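首页 > 加入我们 > 研究参与者招募 > 双臂操作与人类示范

Sesura 实验室招募遥操作示范参与者(兼招研究助理2名)

各位同学、各位朋友:

大家好!我们是 Sesura 实验室的双臂操作小组,平时做的事情说起来很朴素,就是教两只机械臂收拾罐头。别笑,这件事我们已经做了很久,越做越觉得有意思,也越做越觉得人手不够,所以写下这份启事,希望能在新一轮采集开始之前认识一些愿意坐下来、慢慢做示范的人。

先说说我们在研究什么。现在很多双臂操作的工作都靠人类示范来训练策略,大家通常比的是示范的条数,可我们在整理数据的时候一直有个疑问:同样是把罐头放上架子,有的人喜欢先用左臂扶一下再用右臂夹,有的人干脆一只手做到底,还有的人会在半空中换手。这些习惯混在一起,对策略究竟是帮忙还是添乱?九月份我们做了一轮预实验,收了336条示范,由 Remzi Kozan 按照“换手方式”逐条标注,然后分成混合组和单一风格组分别训练。结果有点出乎我们的意料:在罐头摆得比较开的时候,两组差别不大;一旦罐头挨在一起,混合组反而更愿意调整姿势,单一风格组则常常在同一个角度上反复尝试。这个结论还很初步,示范者只有组里的几个人,彼此的习惯也早就互相传染了(中午一起吃饭的人,连夹罐头的手势都会越来越像),所以我们特别需要组外的参与者。

任务本身不难理解。桌上有一些圆罐头,另有一处木制的托盘或搁板,您要操作两只机械臂,把指定的罐头取过来放好。每次开始前,罐头的位置都会重新摆过,有时分散,有时两个贴在一起,后一种情形正是我们最想多收集的。

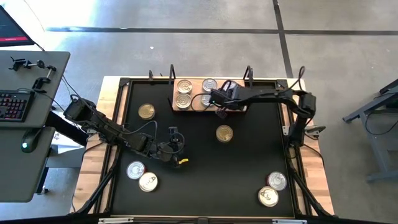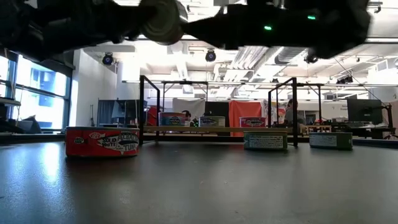
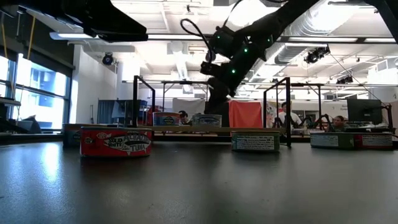

图:双臂罐头操作任务,三幅画面中罐头的摆放各不相同。

【示范参与者】

您需要做的事情:每次来实验室两个小时左右,中间有休息,茶水和点心我们都备着。第一次来的时候,Floarea Pîrvu 会带您熟悉操作手柄,先做不计入数据的练习,练到您自己觉得顺手了再正式开始。我们不会催您,也不会拿您的速度和别人比较。夹空了、放歪了都没有关系,失败的示范我们同样保留,后面分析的时候很有用处。每次结束后请填一张简短的问卷,写写您当时为什么选择换手或者不换手,想到什么写什么就好,不必写得像论文。

我们希望您:
- 年满十八周岁,双手活动自如,视力正常或矫正后正常;
- 能够来两次以上,两次之间最好隔几天;
- 有没有机器人经验都可以。会做饭的、会弹琴的、平时爱修东西的,都非常欢迎,左利手的朋友请一定来信,我们至今一位都没有找到!

报酬:完成全部场次后一次性发放800元,中途退出的按已完成的场次结算。退出不需要说明理由。

【研究助理,2名】

这两个位置适合想多了解一点研究过程的同学,本科高年级或硕士在读均可。日常工作包括摆放罐头和核对初始位置、检查录制是否完整、给示范做分段和标注,也会参与每周的讨论。会写一点 Python 最好,不会的话,Othmane El Sherbiny 很乐意从头教起,他的耐心在组里是出了名的。我们更看重的是细心:初始位置摆错一个,后面一整串对照就要重来,这种亏我们吃过。

标注工具用的是我们自己写的 Prurik,界面谈不上漂亮,快捷键倒是很齐全,一般用上两三天就熟了。如果您对它有意见,欢迎动手改,上一位助理就把时间轴整个重做了一遍,我们到现在都很感激。

【关于数据】

本轮计划把示范总数扩充到1864条,整理之后连同标注一起公开,供其他研究者使用。公开的内容包括机械臂的关节轨迹、工作台的影像和匿名化后的问卷。您的姓名和联系方式单独保存,不会随数据发布。正式开始之前,我们会请您阅读并签署知情同意书,有任何看不明白的地方,请当场问,问多久都可以。如果事后改变主意,在数据公开之前都可以要求我们删除您的那一部分。

【地点与报名】

实验室在 Furkthorpe 园区的 Iordache 楼,进门登记后有人下楼接您。报名请写信给 Teodora Halilović,信里告诉我们您的称呼、惯用手、方便的时段,以及想报哪一项。申请研究助理的同学请另附一页简历,成绩单不用寄。写几句您为什么感兴趣当然更好,我们每一封都会读,也都会回,只是采集忙起来的时候可能要让您多等几天,先在这里说声抱歉。

报名在2024年10月内有效,示范参与者收满即止,研究助理的面谈会陆续安排。面谈很随意,大概会请您坐到操作台前试着夹一两个罐头,再一起聊聊刚才的感觉。

期待您的来信!

Sesura 实验室 双臂操作小组
Relu Zamfir 及全体组员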